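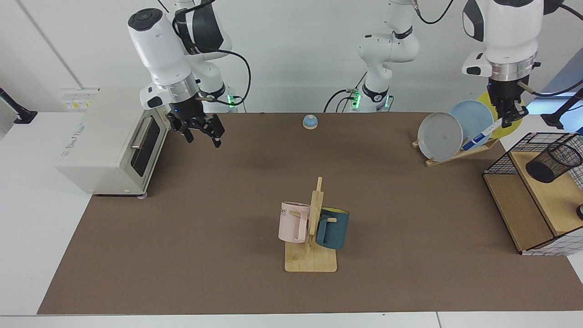
Opinion > Home > Kitchens

In Praise of the Toaster Oven
by Asnakech Tamiru
May 4, 2026 | 90 shares | 8 comments

I will happily argue with anyone who thinks a toaster oven is a dorm appliance. Mine has done more dinners since February than the big oven has, and I love it a little more every week!

Start with size. Two people do not need a cavern to roast a few carrots (or one sad leftover slice of pizza, reborn). You turn the dial, you chop an onion, and it's hot. I can see the cheese bubbling through the window without bending down, and bending down is no small matter once you've passed 50.

Then there's where it lives. I say give it a real spot, out on the table at the end where you work, with a dish rack close by so plates go straight from rack to food. I like a wooden rack, the kind with a slanted back, and I like a big mat under everything. Crumbs land on the mat, you shake it outside, finished. My friend Tolera keeps his oven in a cupboard and wonders why he never uses it. Tolera, take it out!

And pick a cream one if you can. White looks chilly to me, black shows every fingerprint, and cream just looks like breakfast.

Comments

Bereket Derese: Converted last year. Baked potatoes alone are worth it.

Robel Nigatu: Love mine, but try fitting a turkey in it.

Daithí Ó Súilleabháin: Tolera here is my neighbor. It's still in the cupboard.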